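Thread: Top sheet or no top sheet?

gridmont_gran
My daughter has announced that a top sheet under a duvet is "a hotel thing". I have slept under one all my life and I'm not stopping in December. Who else still bothers?

Konar7
Gave it up years ago. By morning mine was a rope round my ankles. Duvet cover, in the wash every fortnight, done.

M Sadeghi
Every fortnight, he says. Put a sheet in between and the cover stays decent for a month. Wrestling a king size cover back on is a two-person job and my other person goes out when he hears the washing machine stop.
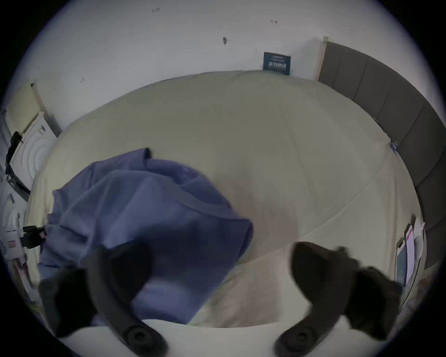
The rope problem is a tucking problem, by the way. Tuck the bottom deep and leave the sides alone. My mother, also Mehrangiz Sadeghi and far stricter, did hospital corners on a camp bed.

tondinness
Disagree about the sides. Leave them loose and whoever rolls over first owns the sheet.

Konar7
So the answer to a simple bed is more bed. Right.

gridmont_gran
What thread count are people buying? I've seen 1,000 advertised.

tondinness
Ignore it. Mine is 215, plain cotton, and it's outlasted two mattresses.

M Sadeghi
Seconded. And iron the top edge only. Konar7, I know you don't own an iron.

Konar7
I own one. It's holding the shed door open.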